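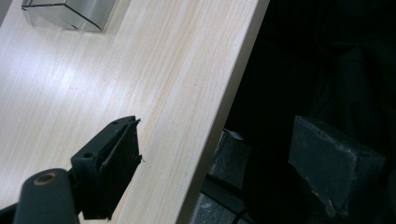

Pale wood, straight grain.

How to sort out your button tin
Posted 6/12/20 by Cengiz Ateş

My grandmother's tin held almost 50 years of buttons and one tooth. Sorting it took me an evening. You will need a table, a lamp and low expectations.

1. Tip the lot onto a tea towel. Buttons roll, and they always roll under the cooker.

2. Take out whatever isn't a button. I got hooks, a Drarnik bus token and the tooth.

3. Sort by size first. Colour is more fun, but you will spend an hour arguing with yourself about cream. Coat buttons go in one pile, shirt buttons in another, and anything shaped like a duck can wait.

4. Pick a box with compartments and a lid that shuts. Six sections is plenty for most tins.
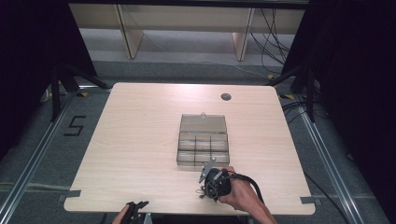 5. Thread matching sets together and knot the ends. I found 18 sets, plus 33 singles I refuse to discuss.

6. Wash the grubby ones in warm soapy water, except leather or anything with fabric on it. Dry them overnight before you put them away.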